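The shelf against the brick

Moved the white unit again. That makes two times this month and I'm done, it stays where it is, in front of the bare brick, and if the pipes above the window end look a bit industrial then fine.

This is the small-room issue, so the desk asked for one corner, properly done, 431 words, no shopping list. I'll give you one corner and a bit of a shopping list.

The rule for a brick wall is leave most of it alone. Red brick is busy. Every mortar line is a line your eye has to deal with, and a tall closed cupboard in front of it just looks parked. An open unit lets the wall come through. Mine is a Plulanholm, secondhand, the version with cubbies and one small door with textured glass in it. The glass is the part people ask about. You get a blur of color from what's behind and none of the mess. The rest is open, so the rest has to behave.

Which is where dusting comes in, sorry. Brick sheds. A fine reddish grit, more in April when the windows start opening, and it settles on anything flat and white. Whole routine takes me 30 minutes at eight in the morning with the good light coming in. Top shelves first, always, then down. Everything off the surface and back on again once it's wiped – no steering around the vase, you will miss the ring underneath and it will be there in June.

Cloth matters more than spray. I use a plain blue one from Jodell, sold in a stack, washed hot with no softener. Fold it for shelves. For frames and odd corners let it go crumpled and use the bunched part, it gets into edges a folded cloth slides over. Dry on glass first, then barely damp, then dry again. Paper towels leave lint on textured glass and you'll be picking it out with a toothpick. Ask me how I know. 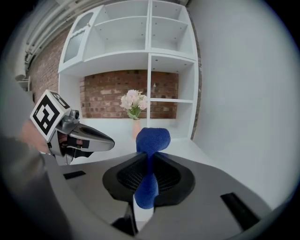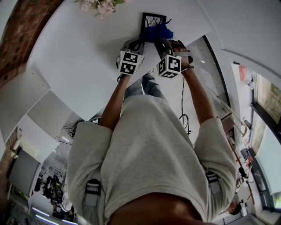
Pink flowers, red brick and plenty of white. The small black frame with the bare branches is in the second picture.

Now the things themselves. Two objects can carry a surface this size. A pink vase with pale pink flowers, because the brick is warm and pink sits close to it without matching. And one black frame, small, a black-and-white print of bare branches. The frame does the opposite job to the flowers. Take it away and the whole corner goes a bit sugary, I tried it for a week.

The flowers are artificial, yes. Letters welcome. Real ones I buy when there's company. The fake ones want a shake outdoors and a hairdryer on cool, and the leaves wiped one at a time, top side only, life is short. If they've gone gray at the petal edges replace the lot, no cleaning brings that back.

Frame goes upright near the back edge of the table, leaning, not hung. Hanging on brick means drilling mortar and I rent. A dot of putty under the bottom edge stops it creeping foward every time somebody sets down a mug.

On the cubbies – leave the peg holes showing. You can buy little white caps, Hivholm does a bag of 100, and I put in a dozen and took them out again. They catch the light and look like buttons. Spare pegs live in an envelope in the glass-door part, with the hex key, so the shelves can move when the books change size.

Paint, quickly. The plain wall next to the brick is white and so is the unit, but they are not the same white, and I spent far too long on that. Pal has a flat one that leans warm and it was the only sample that didnt go blue by the afternoon. Two coats. Mask the last row of brick, paint on mortar is forever.

Next issue, the hall closet.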